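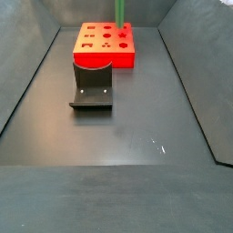
A red block with nine shaped holes, and a green rod beside one of them.

Does a Square Peg Really Not Fit in a Round Hole?

Grown-ups love to say that a square peg won't go in a round hole. Should you believe them? I didn't, so I got out a ruler.

Say you have a round hole that is 40 millimeters across. Now take a square peg that measures 28 millimeters along each side. The longest line across a square runs from corner to corner, and on this one it comes out a hair under 40. The peg drops in. So the saying is wrong, or at least it leaves out the part about size.

What grown-ups probably mean is that the peg won't fill the hole. That's a different claim, and a fair one. There will be four gaps, one along each flat side.

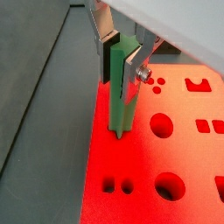 A green peg with ridges down its length, close to the red board.

You may also hear that shape puzzles "make you smarter." Be careful with that one. My neighbor Domnica Cârstea read it on the box of a puzzle called Jomeck, and the box didn't say who checked, or how. Getting better at a puzzle shows that you got better at that puzzle. Maybe it helps with other things too, but a box can't prove it.

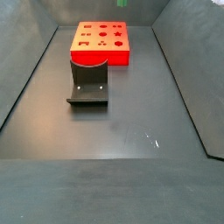 Why are manhole covers often round?
A round cover is the same width whichever way you turn it, so it can't fall through a slightly smaller round hole. A square cover can be tipped on edge and dropped through corner to corner.

People repeat that answer as if it were the whole story. I doubt it. Round covers can also be rolled, and plenty of covers are square anyway.

Try it yourself. Cut a circle 40 millimeters across out of cardboard, and keep the piece with the hole. Make a paper square with sides of 28 millimeters and see if it slips through. Then make one 2 millimeters bigger on each side. Write down your guess first, or you'll be tempted to say you knew all along.

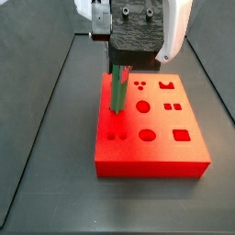 Green peg, red block, and several shapes of hole.

If your square gets stuck when mine didn't, measure it again. Then measure the hole. Scissors wander.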